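The Smallest Orange

Heino Paju eats his first mandarin of the season standing up, in the back of his shop, at 6 in the morning in November. He does it before he opens the other crates. If the first one is dull he calls the importer before the store opens and asks what else came off the truck.

Paju has sold fruit for most of his working life. The shop, Herell, takes up the ground floor of a brick building that used to be a shoe store, and for ten months of the year it makes its money on apples, bananas and potatoes like anybody else. Then the mandarins come in. Last winter Herell sold 488 crates of them between November and the end of February. No other fruit came close.

"People who don't buy fruit buy mandarins," Paju says. "I see them once a year. They buy two bags and I see them again the next winter."

Part of the appeal is plain. A mandarin needs no knife. The skin is loose enough to come off with a thumb, the sections pull apart, and a child can manage the whole job. A navel orange is a bigger commitment. It squirts, the pith hangs on, and half of it ends up under your fingernails.

What's in the crate

Most shoppers use "mandarin" to mean any small orange that peels easily, and that is close enough. Mandarins are a broad group. Clementines and satsumas both belong to it, and so do plenty of hybrids bred for sweetness, for shipping, or for having no seeds. Satsumas have the loosest skin and bruise the most easily. Clementines are tighter and travel better, which explains why there are so many of them in the supermarket.

Color tells you less than you might think. Citrus skin turns orange when the nights get cool, and a mandarin grown somewhere warm can be ripe inside while the skin is still partly green. Paju goes by weight. He picks up two of the same size and keeps the heavier one -- more juice. He passes on anything puffy, where the skin has pulled well away from the fruit, and anything with a soft spot near the stem.
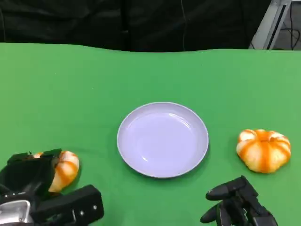 Keeping them

A bowl on the counter is fine for a few days. After that they start to dry out, and the refrigerator is a better place. Paju's advice is to take them out of the plastic bag as soon as you get home and look through them. One moldy mandarin at the bottom will take its neighbors with it, and it won't take long.

Once peeled, they should be eaten that day. The sections dry at the edges and get leathery. If you have to peel ahead for a lunch box, use a container with a tight lid.

The peel has its uses. Tõnu Juška runs Clillo, an eight-table restaurant a short walk from Herell, and he buys the fruit that is too small or too scarred for the shop to sell. His cooks dry the peel on racks above the oven overnight and grind it with salt. The salt goes on roast carrots and on duck. Juška also simmers strips of peel in sugar syrup, 200 grams of sugar to 100 milliliters of water, and keeps the jar for desserts.

"You want fruit that hasn't been waxed," he says. "If it has been, scrub it in warm water. Or just eat the fruit and throw the skin out. It's a mandarin, it's fine."

He is less fond of cooking the flesh. Heat turns it flat and a little bitter, he finds, and the skin around each section gets tough. He puts it in raw at the end, over fennel or with a spoonful of yogurt. The one exception is a cake his mother made, with whole mandarins boiled until soft, then mashed, peel and all, into ground almonds and eggs. It takes 8 mandarins and most of an afternoon.

The end of the season

By late February the crates at Herell get lighter. The fruit is sweeter then, with less acid behind it, and some customers like it better. Paju doesn't. He wants the sharp ones from the start of winter, and when they are gone he switches to blood oranges and waits.

There are mandarins in June, too, shipped from the Southern Hemisphere. He stocks a crate or two for the people who ask. They sell slowly, next to the strawberries.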